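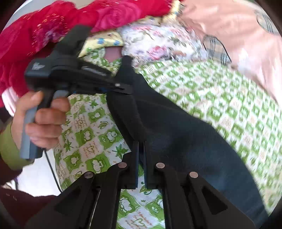

Print this page | E-mail this page

Pondcombe Linen Duvet Cover

We love this one. The Pondcombe is the cover we kept coming back to all last winter, and now that the new dye lots have come in from Devska we can finally offer it in the full range of sizes (yes, including the long twin that so many of you wrote in about!).

It's pure flax linen, washed twice at the mill before it's cut, so it has that soft, slightly rumpled feel from the first night. It keeps getting better, too. Benedito Vieira, who designed it for Andrade, has had the same one on his own bed for 3 years and says he wouldn't trade it for a new one. The weave is open enough for a warm night in July and, with a decent insert, cozy in January.

The details are lovely. There are ties in all four corners, and two more halfway down the long sides, so your insert stays put even if you're a kicker. The buttons are real shell, sewn on with a shank, and you get 2 spares in a little envelope. The opening runs nearly the full width of the foot, so stuffing the thing is a one-person job – I timed myself at under three minutes, and I'm clumsy!

Sizes: twin, long twin, full/queen, king
Colors: oat, slate, fern, chalk
Item number: 944
Matching shams sold separately

Care

Machine wash at 40 degrees Celsius (warm on most American machines) with like colors. Skip the bleach and the fabric softener. Tumble dry low and pull it out while it's a touch damp, or hang it on the line if you've got one. Iron it if you like a crisp bed. I never do.

Fern runs a little darker than it looks on most screens, closer to a bay leaf. If you're matching paint or curtains, ask us for a swatch first and we'll drop one in the mail.

The Illum quilt in the same four colors is due in March, and it looks wonderful folded across the foot of the bed.

E-mail this page to a friend | Print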